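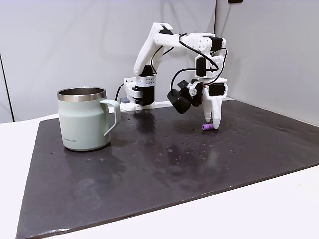 Getting my uncle's headstone done

Dec 27, 2023

My uncle Ray died in March at 85. Most of the work of the first few weeks I have already forgotten, but the headstone took until now, so I am writing down how it went while I still have the paperwork in front of me.

He had bought his plot at Trester Cemetery years ago, next to my aunt. What he had not bought was a stone. Her grave had only the small metal marker the funeral home puts in, and it had sunk enough that you had to pull the grass back to read her name. My cousins wanted one stone for both of them. I said I would handle it, as I live the closest.

The cemetery office comes first

I went to a monument dealer first and that was a mistake. I picked out an upright stone, got a quote, and then found out that Trester only allows flat markers in that section. The upright ones are all in the older part by the road. The office has a two-page sheet with the rules on it: maximum size, granite or bronze only, one vase per marker. They also charge a setting fee of $247, paid to the cemetery and not to the dealer. It was not in the quote.

They wanted a signature from the plot owner. The plot owner was Ray. In his place they accepted a copy of the death certificate and a letter signed by all of his children, which took three weeks because one of them is overseas.

The wording

We ended up ordering from Darnier, over in Clulturcombe. The man I dealt with was Ju-won Song. He was patient and did not try to sell me anything bigger. He asked how the names should read and I realized I did not know. My aunt went by her middle name all her life. Her legal first name is on the deed and the death certificate, and I don't think I ever heard anyone use it.

I sent an email to the family and got 19 replies, some of them long. In the end we used the name she went by, with her maiden name, Heo, underneath. Her brother asked for that and I am glad he did. Ray is just Raymond with his last name and the years.

We talked about adding a line at the bottom. The suggestions were a Bible verse, something about fishing, and "Together Again." My cousin Linda pointed out that they had argued about the thermostat for most of their marriage, but she voted for "Together Again" anyway, and so did most of the others. It fits.

Check the proof

Darnier mailed a paper proof at full size, which I taped to the kitchen wall for a week. Everyone who came by read it. My wife was the one who saw that my aunt's birth year was wrong. It was wrong on the proof because it was wrong on the form, and it was wrong on the form because I wrote it. The fix was free at that stage. Cutting it into granite and then fixing it would have meant paying for a new stone.

After I signed the proof it was a long wait. The granite was late, and then the cemetery would not set anything until the ground drained.

It was set last week. I drove out by myself – the others will see it when they come in the spring. It sits level with the grass and you can read both names from the path. I put a small wreath in the vase. The office says winter decorations have to be off by the first of March, so I will need to go back for it.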